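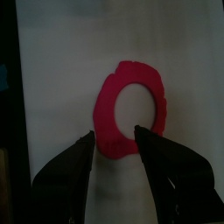

终于把那台二手平面磨床搬进车间了!Stollgate的老机型,底座沉得要命,叉车师傅看了一眼铭牌就开始挠头。今天先发一串,想到哪写到哪。

先说为什么买磨床。我们平时做的多是小批量的导轨块和垫板,以前磨削全部外发给Clivwood,他们手艺没得说,就是排队排得人心慌。三月那批货等得我差点自己拿油石上手推。

机器到的时候主轴是锁死运输状态的,说明书只有德文版,还缺了中间几页。给Nieminen的售后发邮件,他们现在管这条老产品线的备件,当天就回了,还附了一份扫描得清清楚楚的润滑图。太感动了,老机器有人管真是幸福。

调水平花了整整两个晚上。地脚一共七个,拧这个那个就翘,拧那个这个又松。后来我老老实实把三个主支承先定死,其余的只轻轻带上力,框式水平仪的气泡一下子就听话了。早该这么干的。

然后是砂轮静平衡。这一步我特别爱做!法兰装好,放到平衡架上让它自己慢慢晃,停下来,挪平衡块,再晃。我们这片砂轮平衡完以后,开机的声音整个变了,从嗡嗡带抖变成一条很干净的线。

第一次修整砂轮手有点抖,金刚笔进给给得特别保守。修完磨了一块45钢的试件,火花又细又匀,我站在旁边傻乐了半天(防护罩关着的,放心)。

说个踩坑的:磁台一定要先自磨一遍再干活。我偷懒没磨,第一块垫板两头差了29微米,还以为导轨磨损了,吓得晚饭都没吃好。自磨完再测,差值小到我又换了块表去确认。

冷却液也换了,水箱容量大约190升,光清里面的磨泥就清了一下午。底下那层泥硬得跟水泥似的,铲子都铲弯了。强烈建议买二手磨床的朋友看一眼水箱底再谈价格,这活儿值不少钱。

有人问为什么不直接上数控。预算是一方面,另一方面我们的活儿换型太勤,手动机摇两下就能对刀,反倒顺手。真要上量的件还是会继续送Clivwood,他们那几台大水磨我一时半会儿也追不上。

接下来要试Julton的陶瓷砂轮,磨淬火件用的,听同行说发热小、保形也好,我特别想看看连着磨一个班下来边角能保持成什么样。到时候把粗糙度数据一起发出来。

补一条:横向进给手轮的刻度环有点打滑,里面的弹簧片估计疲劳了。备件已经在问,要是停产了就自己用弹簧钢剪一片,正好练练手。有拆过这个位置的朋友求指点,拆之前要不要先松后面那颗锁紧螺母?

2021年9月25日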